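Mullwood Motor Owners' Help Desk
Ticket 248: Intermittent no-start, dash lights flicker, battery keeps going flat
Opened by: Angharad Humphreys
Handled by: Oi-ling Fu, with help from Wakana Uchida
Vehicle: Oshima hatchback, petrol, manual
Status: Closed

Angharad Humphreys wrote:

Hello all, and thank you in advance for reading this, as I have a feeling it's going to be a long one. My little Oshima has started refusing to start in the mornings. Not every morning, mind you, which would almost be easier to live with! I turn the key, the dash lights come up, then they flicker and go dim and all I get is a clicking noise from under the bonnet. If I put the charger on it for a couple of hours it starts beautifully and behaves itself for the rest of the day.

What I've done so far: I bought a new battery in February (a Kekolix, the right size for the car according to the chap at the counter) and had it fitted there and then. For a fortnight everything was lovely and I thought I'd cured it. Then one morning, click click click. I took the battery back and they tested it and said it was perfectly healthy, only flat. So I've charged it up again and here I am.

I do own a multimeter, it was my dad's, and I know how to measure the volts on a battery but that's as far as my education goes. I'm happy to be told what to do in small words. The car is on the road outside the house and I've no garage, so anything that needs the car in bits overnight is going to be awkward.

Oi-ling Fu replied:

Hello Angharad, and welcome. Long ones are fine by us, we'd much sooner have too much to go on than too little. You've told us several useful things already. A new battery that tests well and still goes flat generally means one of two things: either the car isn't charging it properly while you drive, or something is quietly taking power out of it while the car is parked. There's a third possibility, a poor connection somewhere, and the flickering dash makes me want to look at that as well.

Let's do the easy checks first. With the car left standing overnight, put your meter on DC volts and measure straight across the battery posts (the posts themselves, please, and not the clamps). Write that down. Then start the car if it will start, let it settle to a tickover, and measure again in the same place. Then do it once more with the headlights, the heater fan and the heated rear window all switched on. Post all three numbers here and we'll see where we are.

While you're under the bonnet, have a look at the clamps and give each one a gentle twist with your hand. They shouldn't move at all. If you see any white or greenish fluff, let us know before you clean it off. 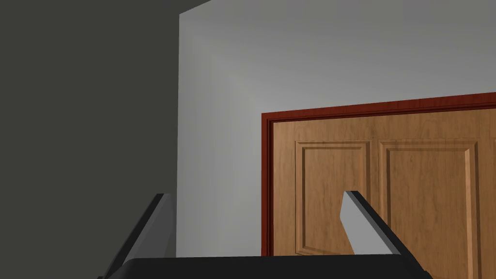 One other question. Has anything been added to the car, even years ago? Radios, alarms, dash cameras, trackers from an insurance firm, phone chargers, a towbar socket, that sort of thing. Previous owners are terrible for this and they never mention it when they sell.

Angharad Humphreys wrote:

Right, I've got my numbers. I did them at 7 in the morning in my dressing gown and had a very nice conversation with the postman about it.

Standing overnight: 12.1 volts
Engine running, nothing on: 14.3 volts
Engine running, everything on: 13.9 volts

It did start, but it was grumpy. The clamps don't move and there's no fluff on either of them. They look new to me, I think they were cleaned up when the battery was fitted.

As for extras, I've had it four years and I've added nothing apart from a phone charger that plugs into the lighter socket. The lady I bought it from had a towbar on it at some point, you can see where the bracket was, but the bar itself had gone by the time I got the car. The radio is the one it came with.

Oi-ling Fu replied:

Thank you, those are good clear readings and they let us cross something off. Your alternator is doing its job very nicely. Anything in the fourteens at tickover and staying comfortably over thirteen and a half with the lights and fan on is what we like to see. So please don't let anybody sell you an alternator!

The 12.1 is the sad one. A fully charged battery that's been resting should be up at 12.6 or so, and yours had been charged properly the day before. Something is having a drink from it in the night. I'm going to bring in Wakana, who is far more patient than I am with this sort of hunt and has done more of them than anyone else on the desk.

In the meantime, unplug the phone charger whenever you leave the car. I doubt it's the culprit but it costs you nothing.

Wakana Uchida replied:

Hello Angharad! Parasitic drains are my favourite kind of ticket, so you've made my evening.

What we want to do is measure how much current the car takes when it's locked and asleep. All modern cars take a little, for the clock and the alarm and the memory in the radio. On yours I'd be quite happy with anything under 50 milliamps. If we see a lot more than that, we go looking for which fuse it's passing through.

You'll need your dad's meter again. Look at the sockets where the leads go in. There's probably one marked 10A, and that's the one the red lead needs to be in for this test. The black lead stays in the one marked COM. Set the dial to DC amps. Please put the red lead back in the volts socket when you've finished, because measuring a battery's voltage with the lead still in the amps socket is a dead short and will at best blow the meter's fuse.

Then, in this order:

1. Switch everything off, take the key out, and open the bonnet.
2. Open the driver's door and push the door catch round with a screwdriver so that the car believes the door is shut. You'll want to be able to reach the fuses later without waking everything up. Pull the lever to release the catch again before you try to shut the door for real.
3. Lock the car with the button and keep the key well away from it.
4. Loosen the negative clamp (black, minus sign) and lift it off the post.
5. Put one probe on the post and the other on the clamp, so the current has to go through the meter.
6. Wait. It can take twenty minutes for all the little computers to nod off, so take a cup of tea.

Don't try to start the car, or even turn the ignition on, with the meter in the circuit like that. A starter motor takes upwards of 200 amps and the meter is only good for ten. Also, have your radio code to hand before you take the clamp off, if your radio needs one.

Angharad Humphreys wrote:

Well, I've had an afternoon of it. The first go was a failure as I'd left the key in my coat pocket and kept walking up to the car and waking it. Second go, with the key indoors in a biscuit tin, it started high and came down in steps, just as you'd expect from what you said, and then it stopped at 0.41 and stayed there. I gave it the full twenty minutes and then another ten to be fair to it. Is that 410 milliamps? I hope I've got the decimal point in the right place.

I found the radio code written inside the handbook, thank goodness.

Wakana Uchida replied:

You've got it exactly right, 410 milliamps, and that's eight times more than I'd like. It'll take a battery of that size down far enough to struggle in a few days, and quicker if it's cold or if you only do short trips. So we've definitely got something to find.

Now for the fuses. There are 2 boxes on the Oshima, one under the bonnet next to the battery and one behind the flap at the driver's right knee. With the meter still connected and the car asleep, pull one fuse at a time, look at the meter, put the fuse back, and go on to the next. Take a photo of each box with your phone before you touch it so everything goes home to the right slot. If putting a fuse back wakes something up you'll see the reading jump, and then you have to wait for it to settle again. It's dull work but it does get there.

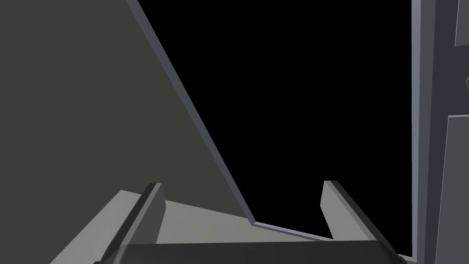

I'd begin with the knee box. Leave the big square ones under the bonnet for last, and the ones for the airbags leave alone altogether unless we come back with nothing.

Angharad Humphreys wrote:

Found it!! Fuse 6 in the knee box. I pulled it out and the meter dropped from 0.41 straight down to 0.03. I put it back, it went up again, and I pulled it out again just for the pleasure of watching it drop.

The handbook says that one is for the boot light and the "accessory feed". The boot light works as it should, and I took the bulb out to be certain, with no change at all. So it must be the accessory feed, whatever that's feeding. I've left the fuse out for now and I'm using a torch for the boot.

Wakana Uchida replied:

Oh, well done. That's a proper bit of diagnosis and you did it on the street.

I'd put money on the old towbar wiring. When people fit a towbar they very often add a small bypass relay, a plastic box that sits behind the trim in the boot, and it takes a permanent supply from whatever's handy. When the bar comes off, the box gets left behind. Lift out the boot carpet and pull back the side trim on the left (there are three plastic plugs, turn them a quarter with a coin). Follow any wires which look as if they didn't come from the factory.

Angharad Humphreys wrote:

It was there! A black box with Wornitz printed on it, cable-tied to the bodywork, and the end of its cable poking down through a rubber grommet. The cable had just been cut off and wrapped in tape, and the tape had come away. The ends of the wires were green and furry and touching each other. The box was warm to the touch, even though the car had been parked since the previous night (I'd put the fuse back in to see).

My neighbour Tomomi Hayashi used to do vehicle wiring for a living and she came over and took the whole lot out for me, unpicked the joint in the supply wire, made it good, and put a blanking grommet in the hole. It took her half an hour and she wouldn't accept anything but a lemon drizzle cake.

Reading with fuse 6 back in and the car asleep: 0.03. I charged the battery up, left it overnight, and got 12.6 in the morning.

Oi-ling Fu replied:

That's lovely news, and please pass our thanks on to Tomomi. I'll leave this open for a couple of weeks in case there was a second fault hiding behind the first. If you could check the boot floor under the carpet for damp as well, I'd be grateful. That open grommet may have been letting road spray in.

Angharad Humphreys wrote:

Two weeks on and it's started first turn every single morning. The spare wheel well did have a small puddle in it, so I've sponged it out and left the carpet indoors on the airer, and it's stayed dry since. Thank you both so very much.

Aoi Hirose (desk admin):

Closing as resolved. Filed under electrical, battery drain, towbar bypass relay. If the drain comes back, please reply here and the ticket will reopen with its history.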